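Products > Two-arm systems > Trumine Table Pair

Last updated: March

Trumine Table Pair

The Table Pair is a two-arm workstation for kitchen chores done at table height. It sets out dishes, moves cups to a rack, clears plates and handles simple food items. It does not cook, and it can't yet be left alone with a sharp knife.

We test it on breakfast, the chore buyers ask about most. The Watberg kitchen set has 108 short tasks. The current software finishes around 80 of them without help. Rigid cups and bowls go well. Cloths and anything slippery are still slow.
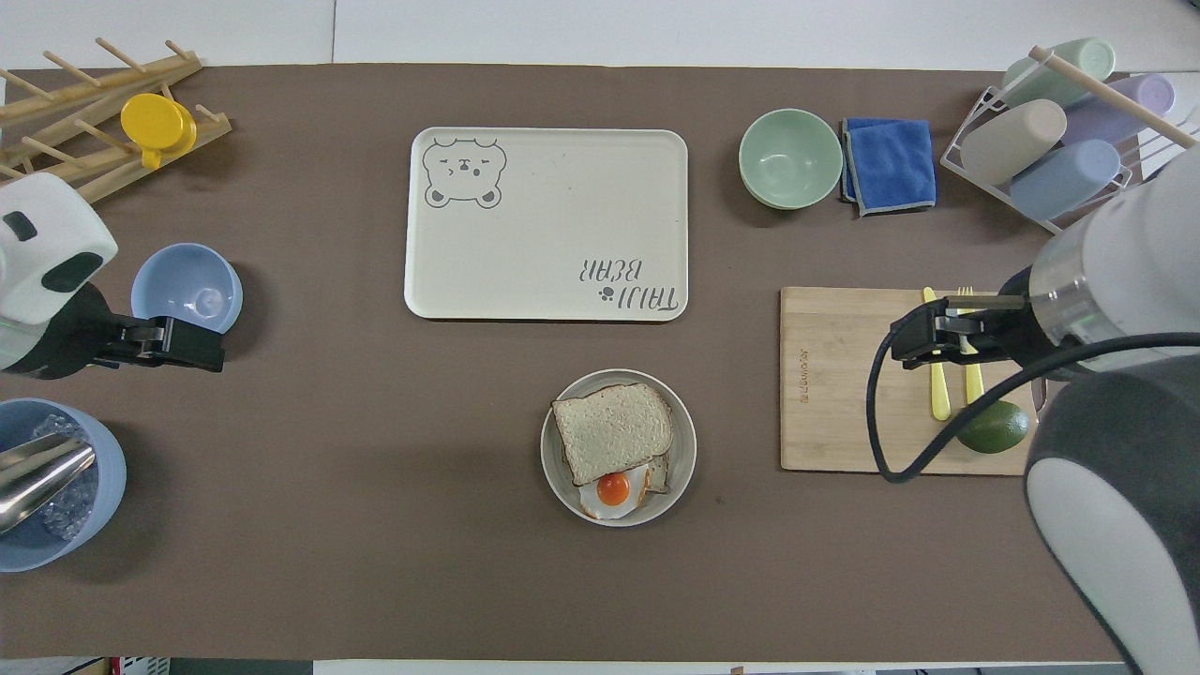
Breakfast layout with bread, egg, ice and tongs.

Both arms run from one controller and share the work area, so one can hold a bowl while the other uses a tool. Grippers are two-fingered and parallel. Plastic forks and spoons lying flat on a board remain hard to pick up — expect retries.

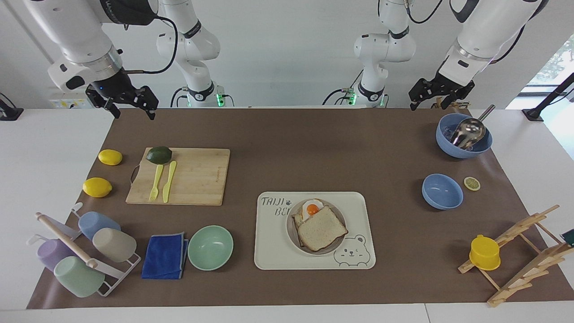 Can it set a table as fast as a person?
It takes several times longer at present, and most of the extra time goes to flat or soft items.

Supplied with the Table Pair:
2 arms with grippers
Controller with Tawhiri software
8 starter routines

Mounting hardware is sold separately. A Stultulum bench frame fits without drilling — other tables need a clamp kit.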